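Equipment plan for the bin picking cell: what we are asking for and when

The budget request for the second bin picking cell goes in at the end of November, and several people have asked what is in it. This item covers the main lines. The full spreadsheet is on the shared drive in the Moltside folder, and Kenneth Buenaventura can give you access if you don't have it.

First, the arm. We are not asking for a new one this cycle. The arm we have can handle the items we plan to run through the spring, and a second one would sit idle until the floor work in the back bay is finished. Leonora Calimlim has asked the building office for a date on that and does not have one yet. The arm for cell two moves to next year's request, along with its controller and stand.

What we do need now is everything that goes around an arm. Last year we budgeted for the robot and the gripper and put one line at the bottom called "misc." That line ran out before the summer. Most of it went to cables, cable ties, clamps, bins and parts to pick, and after that people bought things on their own cards and waited for reimbursement. This year each of those has its own line. 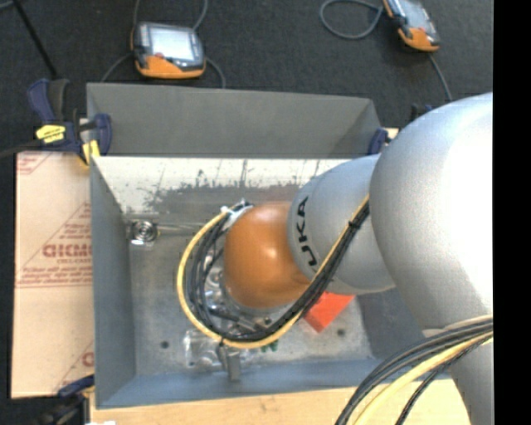 Cabling is the largest of the new lines, at $2,567. It pays for two complete sets of wrist cables, one to install and one to keep on the shelf, plus a proper dress kit with brackets and a protective sleeve. Noel Baluyot priced the kit from Kosetti and from one other supplier. Kosetti was a little higher but will ship single replacement parts, and the other company sells only the whole kit. We went with Kosetti in the request. If the total gets cut, the shelf set is the first thing to go, and we would accept a longer wait the next time a cable fails.

Bins are $341. That buys three metal bins in the size we use now, with the same wall angle, so the pick programs will carry over. Wanpen Chuensuk looked at plastic bins, which cost less, but she would have to redo the lighting and the depth settings for them and did not want to do that in the middle of a test series. The mounting plate is a separate line at $207. It will let us bolt a bin down in a fixed position. Bar clamps will stay in the budget as well, and we have asked for 12 so that both benches can be set up at the same time.

Test items are harder to price. We want a mix of shiny, clear and dull things in small sizes, and we want enough of each that a damaged one can be thrown out. Milagros Barredo is keeping the list. If you have leftover stock that would otherwise be scrapped, tell her before you get rid of it. Please don't drop boxes at the bench without a note saying what is inside.

Service is the one line still open. Muvberg quoted a yearly visit and also a two-year agreement that includes the teach pendants. The two-year price is better per visit, but it would have to be paid up front from this year's money. Kenneth is asking whether it can be split. If it can't, we will take the single visit and ask again next fall.

A few things were left out on purpose. There is no new computer in the request, no second camera and no safety fencing. Fencing depends on the layout of the back bay and will be submitted with the arm. The Âu project has its own funds for software licenses, so those don't appear here either.

Comments on the spreadsheet should go in the notes column, next to the line they are about. Please don't change the prices in the cells. Quotes received after the request goes in will be kept for next year, so if you are waiting on a vendor, call them now. Noel can be found at the bench most mornings until 11 if you would like to go over the cable lines with him in person.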